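Laundry at Gruvley House: Frequently Asked Questions

Please read this before you email the office. The office will only send you back here.
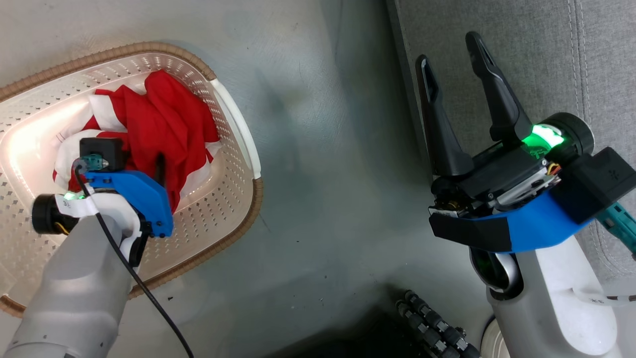 Red and white together: see "Do I really have to sort it?"

Where is the laundry room?

Ground floor, past the post boxes, through the door that looks like a cupboard. If you find yourself among bicycles you have gone too far. Your flat key opens it.

When is it open?

From 7am until 10pm. A machine started at 9.55pm will finish its cycle, but you will not be there to meet it, and your washing will spend the night in the drum getting acquainted with itself.

How do I book?

On the Miridel app. Slots are two hours long and can be booked up to 4 days ahead. You may hold two slots at once. Several residents have asked if they can hold more by setting up a second account in the name of their cat. They can't.

What if someone is in my slot?

Give them ten minutes. After that you may take out a finished load and put it on the folding table, provided your hands are clean and your remarks are brief. Please don't use the floor, however you feel about the person.

Do I really have to sort it?

It's your washing, so no. But we do get asked for refunds on shirts that have turned pink, and we don't give them. New red things shed dye for the first few washes, and warm water makes it worse. Wash them alone or with other dark items, at 30 degrees or lower, until the colour stops coming out. Those colour-catching sheets help a bit. They are no match for a brand new red towel.

I've already done it. Everything is pink. What now?

Don't tumble dry it. Heat makes the stain much harder to shift. Keep it damp, take out the culprit and wash the rest again straight away, with an oxygen-based stain remover if the care label allows. You may need to do this twice. Some things will never be white again, and you may find you suit pink.

How much detergent should I use?

Less than you are using now. We have soft water here and the cap on the bottle was designed by people who sell detergent. Half a cap is plenty for a normal load. If there is foam coming out of the drawer, that was too much.

Why is dryer 2 so slow?

It has always been slow. The Plokar engineer has looked at it and says it is within tolerance, which is more than can be said for the residents. Emptying the fluff filter makes a real difference, so please do it before your load as well as after.

Can I leave my basket in the room?

During your slot, yes. Overnight, no. Anything left behind goes on the shelf by the sink and stays there until the end of the month, when it goes to the charity shop on Pascual Street. You're welcome to buy it back.

Whose are the socks on the radiator?

We would also like to know. They have been there since September.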